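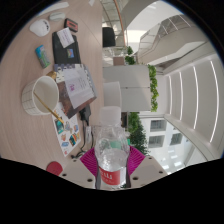

Food History, Unit 4: Rye Bread and Sourdough

Reading for this unit: Carretero, chapter 2, and the handout on grain prices.

Rye grows where wheat struggles: cold ground, thin soil, short summers. In much of northern and eastern Europe it was the everyday bread grain for centuries, and white wheat bread was kept for feast days or for people with money.

Why sour? Rye has little usable gluten, and its enzymes break down starch while the loaf bakes. Without acid the crumb turns gummy. A sourdough starter lowers the pH and slows the enzymes. Bakers knew the result long before anyone could explain it.

Keeping quality. A dense rye loaf stays good for a week or more. Households with a shared oven baked in large batches, and stale bread went into soup, beer or puddings — kvass is the best known case.

Terms to know: starter, sponge, crumb, extraction rate, pumpernickel.

Class formula (one loaf)
Whole rye flour, 348 g
Water, 200 g for the dough
Ripe starter, 176 g
Salt, 8 g
The dough will be stiff and sticky. Use wet hands and do not knead.

Written work: compare two regional rye breads, one page. Haoran Dai has the sign-up sheet for the Bunitz bakery visit. Please bring your starter notes to the next session.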